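The year I finally dealt with the table

I should say up front that I never meant to write about a table. I was asked for something on cushions, which I could talk about until the cows come home, and I sat down at the desk in the back room with a cup of tea and a notebook and within five minutes I'd put the tea down on yet another mark and was scrubbing at it with my sleeve. So it's going to be about tables. Pale ones, mostly, and the things we put next to them.

We moved to Zarnbridge in August, four of us and a van, and the house came with nothing at all in it except a curtain pole. I'd had dark furniture my entire adult life. My mum's sideboard, a dining table the colour of strong gravy, bookshelves you could lose a cat in front of. When we got the keys I walked round those bare rooms with the light pouring in and thought, right, that's enough gravy. Everything in here is going to be pale.

You can probably guess how that went.

The first thing I bought was a big table for the back room, from a clearance place on the Lillmont road. The label said "frost", the till receipt said "white" and when we got it home it was neither of those, it was a sort of whisper of green. Only a whisper! In the shop, under those buzzing strip lights, I'd have sworn on my life that it was white. By the window on a cloudy morning it looks like the inside of a cucumber. I've grown very fond of it, but I did have to take back a tin of paint and have another think about the walls.

If you take one thing from me, take a pillowcase. A plain white cotton one, folded up in your bag. Lay it on the thing you're about to buy and you'll see straight away whether it's pink, green, blue or that awful banana colour that creeps up on you in the evenings. I've been doing it for months now and I've only been asked to stop once.

Then there's the business of living with it. A dark table hides crumbs for about a second and dust not at all, and a pale one is the other way round, more or less. Dust, no bother. You could leave it for a fortnight. But one speck of anything with colour in it and your eye goes there every time you come through the door. Tea is bad. Turmeric is a catastrophe. The worst thing I've found so far is the ink off a cheap carrier bag, which came off on a hot afternoon while I was out and gave me half a supermarket slogan backwards.

I've tried everything on it. Bicarb paste, lemon, a magic sponge (go easy, they take the sheen off and then you've got a dull patch for ever), something in a pink tub that smelt like a swimming baths. What I've settled on is warm water, a tiny squirt of washing-up liquid and a cloth that has never met a frying pan. Wipe, rinse the cloth, wipe again, dry it with a tea towel. It's boring, I know. My grandmother would have told me the same and I'd have ignored her.

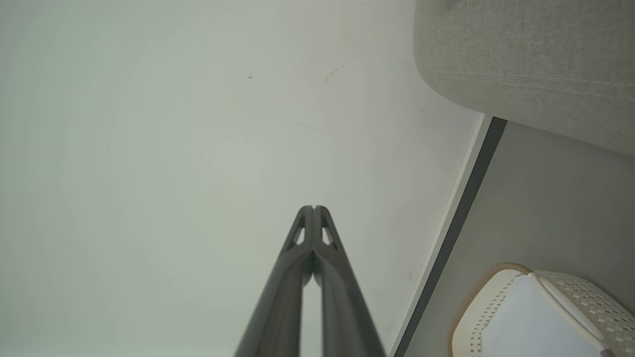 My sister-in-law read a draft of this over my shoulder and said that I was making far too much of a few smudges, that a table is for putting things on, and that if I wanted a surface with no marks I should hang it on the wall. She has three boys and a table with a fork stuck in it, so I do listen to her. And she's right that I went a bit mad in the autumn. There was a spell when I made people put a magazine under their mug, and a coaster under the magazine.

I've calmed down. Little scuffs I leave alone now, they only show if you get your nose right down there, and who's doing that apart from me?

What made the biggest difference to the room in the end was fabric. A big pale surface by itself is quite a cold thing to look at. You need something next to it with a bit of squash. I spent weeks looking at chairs with thin metal legs and hard seats, because that's what all the catalogues put with a pale table, and every one of them made my kitchen feel like a dentist's.

So I went the other way. Woven upholstery, padded, in one of those colours that can't decide between beige and grey. I used to think that was a colour for people who'd given up! Next to the table it's lovely, though, it warms the green up a bit and doesn't shout. And go for a weave you can see. A flat smooth cloth shows every drip, but a fine bit of texture breaks the light up and you can get away with murder.

Look at the stitching as well, before you look at the price. Run your thumb along the seam where it follows the edge of the padding. If it puckers in the shop it'll gape at home. There was a bench at Bailly, the big furniture barn, that I was ready to marry until I felt along the underside and my finger went straight through. They wanted 800 pounds for it. I bought a second-hand one instead for 70, had it steam cleaned for another 30, and I sit on it every single day.

Leave a gap, too. I'd shoved everything right up against the table because the room's small, and the padding was rubbing on the edge whenever anyone shifted about. A hand's width is plenty. You get the hoover nozzle down there and you stop finding a line of fluff along the side.

I did nearly buy a cloth for the table at Christmas. A heavy linen one from Pirnurora, with a deep hem, very beautiful, and I got as far as unfolding it and smoothing out the corners. It looked like a hotel. Then I lifted one side to get at the drawer and there was my daft cucumber table underneath, and I folded the linen up again and took it back the next morning.

The cushions piece will have to wait until spring. I've got opinions about piping.

Jan 27, 2025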